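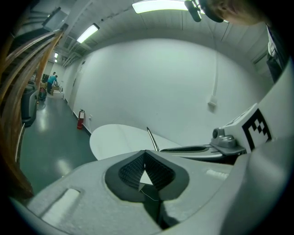 Undix hand gripper kit

The Undix is a hand-held gripper kit sold by Lendard for recording manual tasks, later used to train robot arms. Designed by Gerrit Van Rooij. Sold in pairs, one per hand, also rented out by the week through Ranasinghe, a reseller.

Design

Light grey body, dark slot down the middle. Each unit carries a white marker block printed with black-and-white square patterns, which cameras use to work out where the hand is. Fingers are swappable. Weight 400 grams per hand without the cable. Early units had a stiffer trigger, dropped after complaints from testers with small hands.

Use

The operator stands at a table with a gripper in each hand and does the task as normal. Small flat things such as cards are a common first excercise. Lendard suggests sessions of 15 minutes, then a break. Marker faces need to stay in view, so long sleeves are best rolled up.
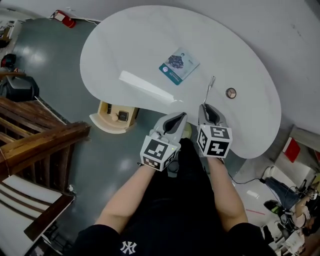 Software

Recordings go into Fullora, a desktop program included with the kit. Trims, labels, exports. No Mac version as yet, planned for February.

Reception

Arnout Timmermans, reviewing the kit on Saturday, January 24, 2026, scored it 81 out of 100. Liked the balance and the quick set-up. Less keen on the cable and the manual, wich runs to 160 pages with no index. Rental price thought fair, spare fingers too dear.

See also

Teleoperation
Motion capture
Robot end effector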